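Tuesday-night wrist trouble, or how I learned to love cable slack

Posted 01/03/2020 by Consuelo Paredes

Last updated in September

So the arm is back up! If you read my last post you know I'd been fighting a gripper that dropped out whenever the wrist turned past a certain point, and I'd more or less decided the gripper was dying. I even had the replacement sitting in my cart at Skornville, all 605 dollars of it. Glad I waited.

Quick recap for anyone new. I look after one table-top cell at Bermúdez, which is a small shop that tests pick-and-place setups for other people. One arm, one table, one gripper, a pile of play kitchen stuff and a few real things for it to grab. Ama Baidoo writes the programs and I keep the hardware alive, and we argue over whose fault it is when it stops.

The fault only showed up on the left side of the table. Ama swore it was software (very unlike her, she usually blames me) and spent an afternoon adding retries. The gripper would open, start to close, lose its connection and sit there with its fingers half shut. Jog it back toward the middle and it would wake up like nothing had happened. If you've worked on these things for any length of time you're already yelling "cable" at the screen, and yes, fine, it was the cable.

Getting the cable right

I'd tied it down too tight. Back when I first put the gripper on, I wanted everything neat, so I ran the cable snug along the shell and strapped it every few inches. Looked great! But each time the wrist rolled, the only place left for the cable to give was right at the plug, and after a few months of that the plug had had enough.

I cut all the straps off, put on a new cable and left a proper loop between the gripper and the top of the arm. My way of sizing it is pretty low-tech: turn the wrist by hand as far as it goes one way, then as far as it goes the other, and feel the cable at both ends. It should never go stiff. Then do the same with the elbow folded in, and that's the position I forgot the first time and had to redo. Too much slack is its own headache – a big floppy loop will find the one thing on the table it can hook and drag it along.

While the straps were off I wiped down the shell, checked the gripper bolts and found one that turned nearly a quarter turn before it bit. Everything got a dab of threadlocker and a stripe of paint pen so I can spot it if one moves.

Teaching it where the table is

Any time the gripper comes off, the tool point has to be set again. I know people who skip this if it "went back on the same holes." Please don't. Mine went back on the same holes and was off by enough to make it close on the rim of a bowl when it should have closed on air.

I touch off at 4 points on the table, then go back to the first one and see if the number still agrees. After that I drive it low and slow over whatever is out, starting with something wide and shallow. The green colander is my favorite for this. There's plenty of it to aim at, and I can look in from the side and judge the gap under the fingers without lying on the floor. 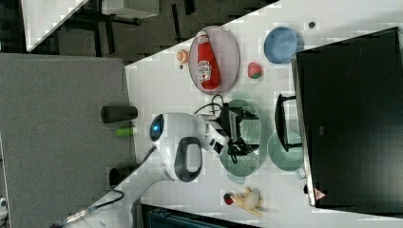 The checks I run before handing it back

Ama likes to get her cell back with a note saying what I changed, so I've gotten into a routine. First up is a dry run, gripper opening and closing in the air at the far corners, left side first since that's where it used to quit. Then the soft stuff, the toy fruit, at low force. The banana is the mean one, because it rolls a little just when you think you've got it. The ketchup bottle comes last. It's smooth and heavier at one end, so if the grip force is set too low you'll hear about it.

Then I let it cycle. I did 500 open-and-close moves with the wrist going back and forth, and had lunch next to it with one hand near the stop button. Zero dropouts. I ran another batch with the elbow tucked and got the same result, at which point I emptied the Skornville cart and felt very smug.

Yung-ching Kuo asked in the comments last time whether I'd recommend the spiral wrap from Zako. I tried 3 lengths of it. It's fine on the lower arm where nothing bends much, but near the wrist it made the cable stiffer than I wanted, so I've left it off up there.

Next on the list is the rest of the lower arm wiring, plus a label for the old cable so it doesn't wander back into the spares drawer. It still works if you hold it straight, so somebody will grab it in a hurry, and that somebody will be me.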